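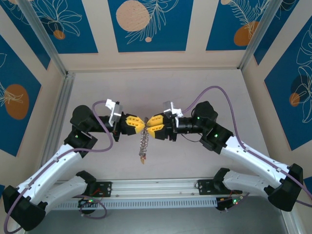
The Schooner That Outran Everybody, Probably

Every harbor town on this stretch of coast has a blockade runner. Stinham has the Valleck, and it has her on a pub sign, a tea towel and a bronze plaque by the ferry steps. The plaque says she slipped past the Union squadron 60 times in the last years of the Civil War and was never caught. It gives no source for that, and I have spent most of a winter looking for one.

The trouble starts with arithmetic. A sailing schooner working between Nassau and the Carolina inlets needed a dark night, a decent wind and a tide high enough to get her over the bar. Skippers waited for the new moon. Miss it and you sat in port for weeks, paying a crew to drink. Sixty runs on that schedule would have kept her busy until well after Appomattox, and that is before anyone allows for loading cotton or scraping a hull.

What the surviving papers show is smaller. A customs ledger from Stinham lists the Valleck clearing for the Bahamas three times. Two of those entries have a matching arrival at the other end. The third doesn't, which may mean she turned back, or that a clerk was out to lunch, or that the page was lost. Local writers have always preferred to read it as proof of secrecy. A missing record can be made to prove anything you like.

Then there is her captain, known only as Carrillo. In the popular version he is a dashing fellow who painted his ship gray, burned no lamps and once sailed so close to a Federal gunboat that he could hear the officers playing cards. I have now found that card game attached to two other captains on two other ships, and in one of them it is a fiddle. The gray paint is believable enough, as plenty of runners used it. The rest first shows up in a memoir printed in the 1890s, written by a man who would have been a small boy when the Valleck was sailing and who spells her name two different ways in one chapter.

Hryhorii Kravets has read that memoir more times than is good for anyone. He spent his working life surveying cargo ships, and he took up the Valleck after he retired to Stinham. We met on a Wednesday in the back room of the library, where he had the ledger open before I got my coat off.

"She was slow," he said. "Look at her beam. Look at what she carried. A steamer would have had her by breakfast."

His view is that the schooner survived because she wasn't worth chasing. The big profits went to the fast steamers built for the job, and those were the ships the Navy wanted, with prize money on its mind. A tubby coaster with a few bales on deck was a nuisance. I find this more convincing than the card game, though I should say that Kravets has no document for it either.

He is less sure of himself on how she ended. The plaque has her lost in a gale off Kurine shoal with a fortune in gold aboard. Divers have gone out there and come back with ballast stones, which could belong to any wreck on the shoal. Kravets thinks she was sold, renamed and put to hauling lumber. He has a bill of sale for a schooner of the right tonnage, with the old name torn off at the fold.

The town council has been asked to correct the plaque. The last I heard, it was getting a polish before the summer season, with the wording left as it is.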